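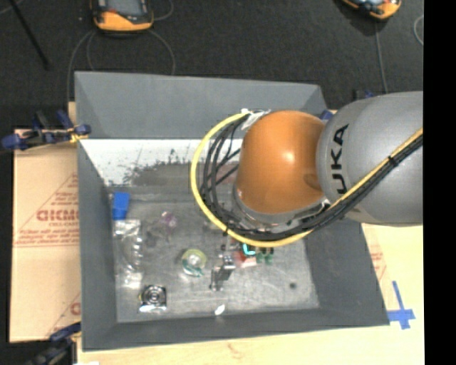
Rapports d'étudiants — Semestre 2

Le tri du linge dans les résidences universitaires : enquête à Clellumton

Rapport présenté par Ainhoa Barroso, le 6 juin 2022
Encadrante : Conceição Morais

1. Introduction

Dans notre cours de sociologie du quotidien, chaque étudiant devait choisir une pratique ordinaire et l'observer pendant un semestre. J'ai choisi la laverie de la résidence Clellumton, où j'habite depuis janvier. Je voulais comprendre comment les résidents séparent leur linge avant le lavage, et de qui ils ont appris à le faire.

2. Méthode

J'ai distribué un questionnaire dans les boîtes aux lettres et j'ai reçu 40 réponses. Ensuite j'ai mené trois entretiens plus longs, d'environ une heure chacun. Les entretiens ont été enregistrés avec l'accord des personnes, puis transcrits par moi-même.

3. Résultats

La majorité des répondants déclare séparer le blanc et les couleurs. Pourtant, dans les entretiens, la même personne peut dire qu'elle sépare « toujours » et raconter plus tard qu'elle met tout ensemble quand elle n'a plus de monnaie. Le prix de la machine paraît donc plus important que l'habitude familiale — c'est le contraire de mon hypothèse de départ.

La mère est citée le plus souvent comme source de l'apprentissage. Un étudiant a appris seul, après avoir teint en rose les chemises de son colocataire.

4. Limites

Les personnes qui lavent leur linge chez les parents le week-end ont peu répondu. Il faudrait aussi comparer avec la résidence Jonditau, dont la laverie est gratuite.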